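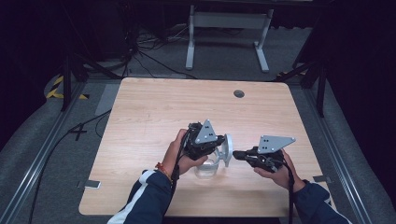
Okay, week three with the Mikar hand-held gripper kit and I've got enough opinions for a thread. Settle in, it's a long one.

Quick background for the new followers: we're a small shop doing demonstration data for kitchen and bench tasks. I've been building my own hand-held grippers for ages, and they've been rubbish for ages. So we finally paid for a proper pair.

The kit is two grippers, two cables, a case and a setup guide of 36 pages. Pages 1 to 8 are great. After that it reads like three people wrote it and none of them had met.

First impression: they're well balanced! You wrap your fingers round the body and it sits there happily. My old ones wanted to tip forward the whole time and my forearms hated me for it.

The metal plates on top are the bit everyone asks about. Triangular, full of little holes, bolt your own stuff on. I love them. I also keep catching my sleeve on the corner of the left one, so maybe that's a me problem.

Cables. Yep, still cables. They run back down past your wrists, and after a few minutes you stop noticing until you reach across yourself, and then you really notice. Deepika Unnithan clips hers to her belt. I tried it and much prefer them hanging free.

Our test task is the glass mug. One hand goes to the mug, the other comes in from the right towards it. Sounds like nothing. Clear glass on a pale wooden table is a pretty mean thing to give anyone learning to grip stuff, which is why it's on the list.

Numbers, for the people who want numbers: 79 mug runs in one arvo, and I binned 20. Most of the binned ones were my fault (rushing, or starting before the recording light came on). With my homemade pair I'd have been stoked to keep half.

The black fingers are grippier than I expected. On the mug handle they're lovely. On the glass itself you need to come in square, and if you're even a bit lazy with the angle it'll slide on you.

Trigger feel: light for the first half, then a firm bit. Jagadeesh Rao reckons it's too stiff and wants a softer spring. I've got used to it, but my hands are bigger than his, so take that how you like.

Things I don't love, part one. The calibration step. You do it every time you unplug, and the software is very polite about telling you it failed without saying why. Restarting the whole program fixes it, mostly.

Part two: the case. Foam's cut so the plates have to come off before the grippers will fit. Every single pack-up. Four screws each. Who signed off on that colour foam as well, it shows every speck.

Someone asked how it compares with the Bretaner set. I had a loan of those last October. Bretaner has nicer software by a mile, but the grippers are heavier and you can't mount much on them. If you only ever do short sessions I'd look at Bretaner. For full days, Mikar.

Support's been good, by the way. I sent a grumpy email about calibration on a Friday night and had a sensible answer by Monday morning, with a patch to try. Haven't tried it yet because I'm mid-batch and scared of touching anything - will report back.

Would I buy it again? Yeah, I would. I'd buy spare finger pads at the same time though, as shipping them separately cost me more than the pads did.

Next up is lids and jars, then folding tea towels if I'm feeling brave. If you've used these on soft stuff, tell me what you did about the pads, I'm all ears.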